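쓰레기 치우는 법을 가르치는 직업

칠월부터 출근하면 하는 일이 하나로 정리됐다. 쓰레기를 줍는다. 정확히는 로봇 팔 두 개를 원격으로 움직여서 쓰레기를 줍고, 봉투에 넣고, 다시 꺼내서 책상에 뿌리고, 또 줍는다. 대학원까지 보내주신 부모님께는 인공지능 쪽 일을 한다고 말씀드렸다. 거짓말은 아니다.

우리 팀이 만드는 건 프렐렌몬트(Prellenmont)라는 이름이 붙은 과제인데, 이름만 들으면 스위스 산골의 요양원 같지만 내용은 '테이블 위 정리'다. 사람이 조종한 기록을 모아서 학습시키고, 나중에는 로봇이 혼자 하게 만든다. 그 '사람이 조종한 기록'이라는 말에서 사람을 맡고 있는 게 나다. 목표는 2000회. 처음 들었을 때는 금방이겠거니 했다. 한 번에 길어야 몇 분이고, 나는 원래 설거지도 안 미루는 사람이니까. (이 문장은 아내가 읽으면 반박할 수도 있다.)

첫날 얘기부터 하자. 조종 장치를 양손에 잡고 앉으면 제일 먼저 드는 생각은 '내 손이 이렇게 멍청했나'다. 평소에 휴지 한 장 집는 데 계획을 세우는 사람은 없다. 그냥 손이 가고, 손가락이 알아서 오므라들고, 휴지는 이미 쓰레기통에 있다. 그런데 손가락이 두 개로 줄고 촉감이 사라지면 휴지 한 장이 갑자기 프로젝트가 된다. 어디를 집을지, 어느 각도로 내려갈지, 책상을 긁지 않고 얼마나 낮게 갈 수 있는지. 첫날 오전 내내 나는 구겨진 냅킨을 상대로 졌다. 냅킨은 아무것도 안 했다. 그냥 거기 있었을 뿐이다.

옆자리의 톨리오 갈리(Tullio Galli)는 이 일을 나보다 먼저 시작했다. 지켜보다가 한마디 했다. "너무 잘하려고 하네요." 칭찬인 줄 알았는데 아니었다. 로봇한테 보여주는 동작은 빠르거나 멋질 필요가 없고, 대신 망설이면 안 된단다. 내가 공중에서 머뭇거리면 로봇도 머뭇거리는 법을 배운다. 냅킨 위에서 사 초쯤 인생을 고민하는 로봇을 상상해 보라. 그걸 가르친 사람이 나라는 것까지 상상해 보라. 그날 이후로 나는 집에서 리모컨을 집을 때도 망설이지 않으려고 노력한다.

물건마다 성격이 있다는 것도 알게 됐다. 제일 착한 건 컵이다. 종이컵은 적당히 물러서 살짝만 물려도 따라온다. 다만 너무 세게 집으면 찌그러지고, 한 번 찌그러진 컵은 다음 회차부터 다른 물건이 된다. 그래서 컵은 종종 새걸로 바꿔 준다. 바꿀 때마다 커피를 한 잔씩 마셔서 소진하는 방식을 제안했으나 받아들여지지 않았다.

캔은 구른다. 찌그러뜨리면 덜 구르는데, 대신 어디로 튈지 모르는 모양이 된다. 그리퍼 끝이 비스듬하게 닿으면 빙글 돌아서 봉투 반대쪽으로 달아난다. 치약 튜브는 의외로 괜찮다. 가운데를 잡으면 된다. 그런데 끝부분이 납작하니까 사람 심리가 자꾸 그쪽을 집고 싶어진다. 나도 초반에는 계속 납작한 끝을 노렸고, 그 회차는 전부 다시 했다.

최악은 납작한 것들이다. 책상에 딱 붙은 얇은 종이나 작은 원반 같은 것. 손톱이 없는 손으로 동전을 집어 본 적이 있으신지. 손톱의 위대함에 대해 나는 이제 한 시간은 강연할 수 있다. 지금 쓰는 요령은 물건을 책상 가장자리까지 밀어서 반쯤 내놓은 다음 위아래로 집는 것이다. 이걸 처음 성공했을 때 혼자 "오" 하고 소리를 냈고, 갈리는 고개도 들지 않았다. 자기도 다 겪은 단계라는 뜻이겠지.

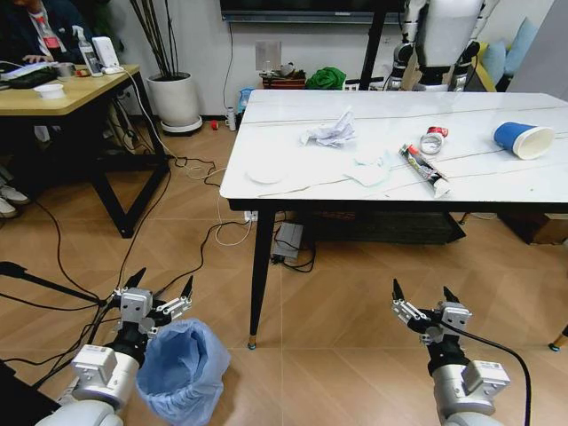

그리고 봉투가 있다. 봉투 얘기를 하려면 심호흡이 필요하다. 과제 규칙상 쓰레기는 비닐봉투에 들어가야 하는데, 비닐봉투라는 건 입구가 열려 있겠다는 의지가 전혀 없는 물건이다. 조금만 건드려도 오므라들고, 오므라든 입구에 캔을 들이밀면 봉투 전체가 캔을 따라 내려간다. 딱딱한 통이면 안 되냐고 회의에서 물어봤다. 과제 책임자인 욜란다 할보르센(Yolanda Halvorsen)의 답은 짧았다. "집에 있는 게 봉투잖아요." 맞는 말이라 더 분했다. 우리 집만 해도 다용도실 손잡이에 봉투가 걸려 있고, 그 안에 또 봉투가 들어 있다.

욜란다는 기록을 하나하나 본다. 진짜로 본다. 나는 누가 그걸 다 보겠나 싶어서, 초반에 캔을 떨어뜨렸다가 얼른 다시 주운 회차를 슬쩍 정상으로 제출한 적이 있다. 다음 날 아침 메시지가 와 있었다. 떨어뜨린 건 괜찮은데 표시를 해달라고. 떨어뜨리고 다시 줍는 것도 쓸모가 있으니 따로 분류하면 된단다. 실수를 숨기지 말라는 말을 이렇게 온화하게 들은 건 초등학교 이후 처음이다. 지금은 '회복 동작'이라는 항목에 내 이름으로 올라간 기록이 팀에서 제일 많다. 이력서에 쓸 수 있을지 고민 중이다.

하루 일과는 이렇다. 아침 열 시쯤 팔 두 개를 켜고 영점을 맞춘다. 물건을 책상 위에 흩어 놓는다. 여기서 중요한 게 '흩어 놓는' 기술인데, 이게 생각보다 어렵다. 사람은 아무렇게나 놓는다고 놓아도 꼭 버릇이 있다. 나는 캔을 늘 오른쪽에 두고 있었다. 40회를 찍고 나서야 그걸 알았고, 그대로 갔으면 로봇은 세상의 모든 캔이 오른쪽에 있다고 믿었을 것이다. 그래서 요즘은 파붐(Favum)이라는 작은 프로그램이 배치를 정해 준다. 화면에 뜨는 대로 놓기만 하면 된다. 무작위로 어지르는 일까지 컴퓨터의 지시를 받게 된 셈인데, 누가 누구를 가르치는 건지 슬슬 헷갈린다.

배치를 끝내면 녹화를 켜고, 시작 자세로 간 다음, 줍는다. 순서는 자유다. 다만 자유라는 게 또 함정이라서, 나는 무의식중에 제일 쉬운 컵부터 집고 납작한 놈들을 끝까지 미룬다. 싫은 일을 뒤로 미루는 습성까지 고스란히 데이터가 된다. 갈리는 정반대로 제일 어려운 것부터 한다. 두 사람 기록을 섞어서 학습시키면 로봇은 쉬운 것과 어려운 것 사이에서 왔다 갔다 할 텐데, 그것도 나름대로 인간적이지 않을까. 욜란다는 인간적인 것 말고 일관된 걸 원한다고 했다. 그래서 지금은 가까운 것부터 집는다. 정해지고 나니 오히려 속이 편하다.

양손을 쓰는 것도 적응이 필요했다. 한쪽이 봉투를 잡고 있는 동안 다른 쪽이 집어서 넣는다. 글로 쓰면 참 간단하다. 문제는 내가 한 손에 집중하면 다른 손의 존재를 잊는다는 것이다. 오른팔로 튜브를 집느라 온 정신을 쏟는 사이 왼팔이 스르르 내려가고, 봉투는 책상 아래로 축 늘어진다. 피아노를 배운 사람은 이걸 잘한다고들 하는데, 나는 어릴 때 체르니 앞에서 그만뒀다. 삼십 년 뒤에 쓰레기 줍는 로봇 때문에 후회하게 될 줄은 몰랐다.

케이블 얘기도 해야겠다. 로봇 작업장의 바닥은 어느 순간부터 케이블이 주인이다. 팔로 가는 선, 카메라 선, 전원, 그리고 뭔지 모르겠는데 뽑으면 안 된다는 선. 한번은 의자를 뒤로 빼다가 무언가를 건드렸고, 화면이 검게 변했고, 갈리가 처음으로 고개를 들었다. 그날 오전에 찍은 10회가 사라졌다. 선마다 이름표를 붙이자는 얘기가 나왔고 모두 찬성했다. 이름표는 아직 안 붙었다.

처음 학습 결과를 본 건 1365회를 채웠을 때였다. 원래는 다 모으고 돌리기로 했는데 다들 궁금해서 못 참았다. 손을 장치에서 떼고 무릎 위에 올려놓은 채 팔이 혼자 움직이는 걸 보는 기분은 좀 묘하다. 자전거 뒤를 잡아 주다가 놓은 부모의 심정, 이라고 쓰려고 했는데 그보다는 내 목소리를 녹음해서 처음 들을 때에 더 가깝다. 컵으로 내려가기 직전에 손목을 살짝 비트는 동작이 있었다. 아무 쓸모도 없는 동작이다. 갈리가 그걸 보고 "저거 그쪽 버릇이네요" 했다. 아니라고 우겼지만, 점심시간에 식당에서 물컵을 집다가 나는 내 손목을 보고 말았다.

컵은 넣었다. 냅킨도 넣었다. 캔은 한 번 놓쳤다가 다시 집어서 넣었는데, 그 회복 동작이 어찌나 자연스럽던지 나도 모르게 뿌듯했다. 역시 많이 떨어뜨려 본 사람이 가르쳐야 한다. 납작한 것 앞에서는 그 위를 한참 맴돌다가 결국 빈손을 봉투에 넣고 의기양양하게 돌아왔다. 아무것도 안 집었는데 할 일을 다 했다는 태도였다. 그건 누구 버릇인지 아무도 말하지 않았다.

욜란다의 처방은 간단했다. 납작한 물건이 들어간 배치를 더 많이 찍을 것. 그래서 요즘은 거의 종일 얇은 것을 밀고 집고, 밀고 집고 한다. 파붐도 뭔가 들은 게 있는지 자꾸 제일 집기 힘든 자리에 놓으라고 한다. 가끔은 이 프로그램에 감정이 있는 것 같다.

부작용이 있다면 생활 쪽이다. 지난주에 장모님 댁에서 밥을 먹고 상을 치우는데, 나도 모르게 가까운 것부터 순서대로 집고 있었다. 왼손으로는 봉투를 벌려 들고, 높이를 일정하게 유지하면서. 장모님은 사위가 참 차분해졌다고 하셨다. 아내는 아무 말 없이 나를 보더니 나중에 차에서 "손목은 왜 비틀어?" 하고 물었다.

젠틸레(Gentile)라는 다음 과제 얘기도 벌써 나온다. 빨래 개기라고 한다. 셔츠 한 장에 소매가 두 개라는 사실을 나는 요즘 새삼 무겁게 받아들이고 있다. 갈리는 자기는 양말 쪽을 맡겠다고 미리 손을 들었다. 역시 경력자는 다르다. 봉투를 겪은 사람으로서 감히 예측하자면, 천은 봉투보다 더할 것이다. 봉투는 적어도 다 개서 서랍에 넣으라는 소리는 안 하니까.

혹시 이 일을 시작하는 분이 계실까 봐 몇 자만 더 적는다. 의자 높이부터 맞추시라. 나는 어깨가 굳고 나서야 맞췄다. 물은 조종 장치에서 먼 쪽에 두시고, 조종하다가 짜증이 나면 그 회차는 그냥 버리시라. 짜증 난 손은 티가 난다. 정말이다. 욜란다는 내 기록만 보고 내가 점심을 걸렀는지 맞힌다.

내일은 오전에 납작한 것들, 오후에는 봉투를 조금 작은 걸로 바꿔서 찍기로 했다. 봉투가 작아지면 입구도 작아진다. 회의에서 그 얘기를 했더니 욜란다가 알고 있다고 했다. 퇴근길에 새 봉투를 한 묶음 샀는데, 계산대에서 봉투 필요하시냐고 물어서 잠깐 대답을 못 했다.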